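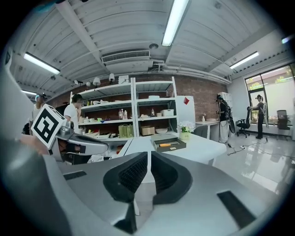

Two grippers, the near one with black ribbed finger pads

Who do I tell about mail for the last tenant?
Posted in Renting and Moving

I moved into a one-bedroom in Jestaditz back in May and I'm still getting a pile of mail for the person before me. Mostly catalogs, but now there are envelopes from a place called Hofstetter that look like bills. I've been writing "not at this address" on them and dropping them back in the box, and they keep coming! The landlord says just toss it. Can I do that? I don't want somebody's debt stuck to my apartment.

unit42

Cor Visser
Don't toss it! Opening or throwing out someone else's mail can get you in trouble, even when it's obviously junk. What worked for me (I had this for a whole year in Flandden) was crossing out the barcode along the bottom too. If you leave it, the sorting machine reads it and sends it right back to you. Then I left a note inside my mailbox with only my last name on it, for the carrier. The catalogs slowed down a lot after that. And the debt belongs to the person, so don't lose sleep over it.

grinari_909
Same thing here, I just pile it by the door lol. Must be up to 400 catalogs by now

marsh_lane
Go talk to your carrier if you can catch them, mine comes by at 3. For the Hofstetter ones, call the number on the outside of the envelope if it has one and say the person moved out. You don't have to give them your name, and I wouldn't.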